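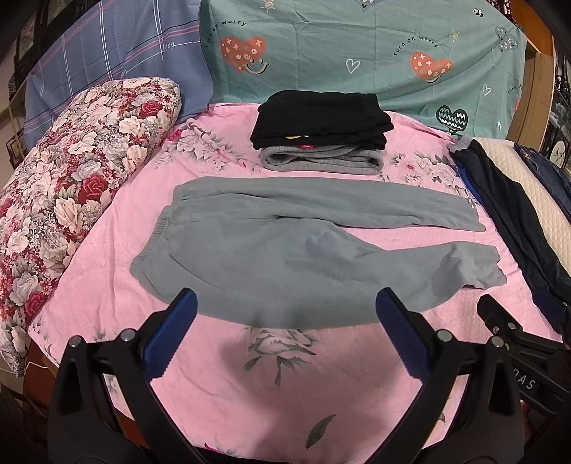 Laundry Folding from Hand-Held Gripper Demonstrations

Gellville Manipulation Group – Gallery
Last updated 30 June 2021

This page accompanies our report on learning to fold clothing from demonstrations recorded with hand-held grippers in ordinary homes. The operator holds the tool directly and works at a bed, table or sofa. No robot is present during recording. The policy trained on these recordings is then run on a two-arm station in the lab.

Setting. Demonstrations were recorded on beds made up with the household's own sheets and pillows. Gray sweatpants on a pink rose-print sheet are typical of the material: a soft garment, low contrast within the fabric, and a busy pattern around it. Finished items stay on the bed in a stack, so the policy has to learn which garment is still to be handled.

Tool. Two black jaw arms close on the garment through blue finger pads with ridged grooves. The ridges matter most at cuffs and hems, where a smooth pad tends to slide off a single layer of cloth. An earlier smooth pad was dropped after the first trials by Wulan Halim.

Viewpoint. The camera rides on the gripper, so the jaws stay in view at the bottom while the background changes. The same mounting is used on the lab arms, and no conversion between viewpoints is needed. The drawback is that the far end of a long garment often leaves the view during a fold. Pants legs are the worst case.

Task. Each demonstration starts with one garment laid out by hand and ends when it is placed on the stack. For pants the sequence is leg over leg, cuff to waistband, then a final fold in half. Operators were asked to work at a normal pace and to correct a bad grasp as they would at home – corrections were kept in the training set.

Result. We ran 60 lab trials on garments not used in training. The policy trained on home recordings completed nearly all shirt folds and most pants folds. A second policy, trained only on recordings made over a plain gray table, did well on that table and poorly on patterned sheets.

Failures. Of the pants trials, 8 ended early. The usual cause was a grasp that picked up the sheet together with the lower leg. Adding recordings with loose sheets reduced this but did not remove it.

Recording and tool design: Lowri Prosser, Wulan Halim. Training and evaluation: Devendra Saxena, Girish Upadhyay.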